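Greiferdaten, Zwischenstand

15. Oktober 2024

Seit September sammle ich Demonstrationen für Prollcombe, meinen Aufräum-Datensatz. Aufgabe derzeit: Verpackungen vom Bett greifen und wegräumen, beidhändig geführt. 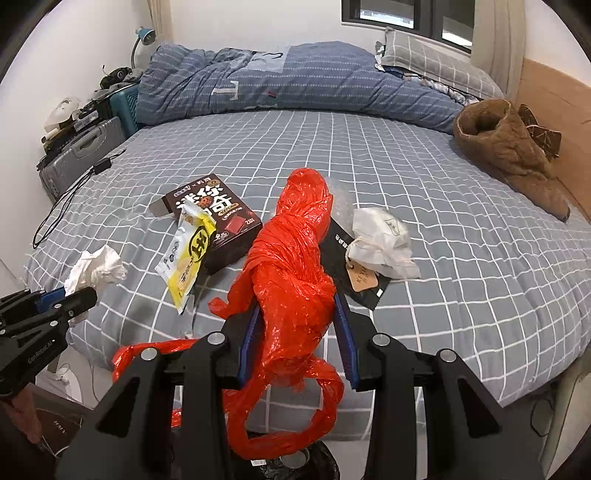
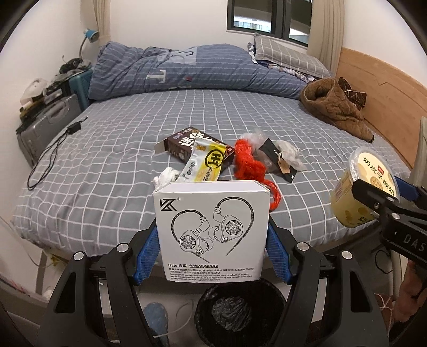 Beide Aufnahmen aus der Greiferkamera: erst rote Tüte, dann Ohrhörerkarton.

Stand: 1.950 Episoden, davon 83 verworfen, meist wegen Trackingverlust. Eine Episode dauert im Mittel nearly 28 Sekunden.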